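How to Season a Bamboo Cutting Board (and Why Yours Is Sulking)
Reading time: 2 min

A board that looks gray and feels like a cat's tongue wants oil. It has wanted oil since you bought it. Pick an evening when you don't plan to cook, clear the counter, and put a towel somewhere you can reach with greasy hands.

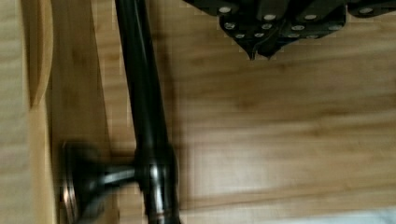
Dark, glossy hardware shows every oily thumbprint.

1. Wash it. Hot water, a drop of dish soap, both sides. Then stand it on edge overnight. I once oiled a damp board at 11 p.m. and spent most of August apologizing to it.

2. Sand it, if it's fuzzy. Use 175 grit if you can find it, or whatever is close. Go with the grain and wipe off the dust.

3. Oil it. Food-grade mineral oil, warmed in a bowl of hot water. Pour on more than seems decent and rub it in with an old T-shirt. Olive oil goes rancid, whatever your uncle told you.
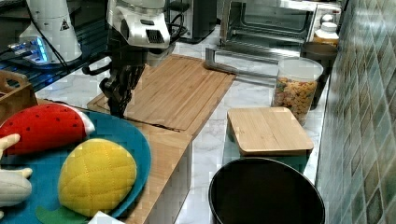
Don't skip the edges or the groove, where tomato juice goes to retire. Leave the oil on for a few hours, wipe off what's left, and do the whole thing again the next night.

4. Wax it. Melt one part beeswax into four parts mineral oil, let it cool to a paste, and buff in a thin coat. My tin is from Sutari and will outlive me. 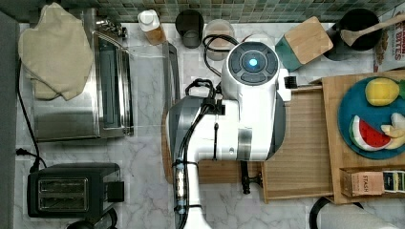

5. Keep it up. Oil once a month, or when water stops beading. Never the dishwasher.

Shares: 305
Comments: 2

Huguette Charpentier
Does the wax work on spoons? Mine look like driftwood.

Abílio Marinho
Did step 3 four nights running and now the board slides off the counter. Wipe it, people.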